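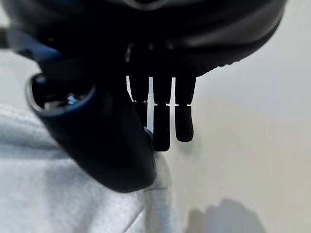 Hélène, on the folding question, I'd keep to one method for everything plain and only change it for the awkward pieces. We went over this at Trudedley in March when the linen cupboard was redone, and the shelves have stayed usable. Light grey fabric like this is the sort I find hardest to keep straight, as one grey edge looks much like another and a fold in it is easily lost. I put a stitch of red thread in one corner and always start from there.

Hélène Gagnon wrote on Wednesday:
> We have 30 pieces to fold and put away before the
> Gistudau weekend and everyone does it differently.
> Halves then thirds, or thirds first? And does anyone
> still roll theirs?

Halves then thirds. Smooth it with the flat of your hand after each fold and don't pull at the corners. If it has been hanging up, leave it on the table for 10 minutes first. Thirds first gives a long thin piece that slides off the pile.

I stopped rolling mine. Rolls are fine in a drawer but our shelves are open at the front and they end up on the floor. The Ongart lot still roll theirs, but they have baskets.

Piles of up to 6, with the folded edge facing out. I can bring the spare shelf labels over if you want them - they are in the blue tin at Brumell, along with the thread.

Heather McIver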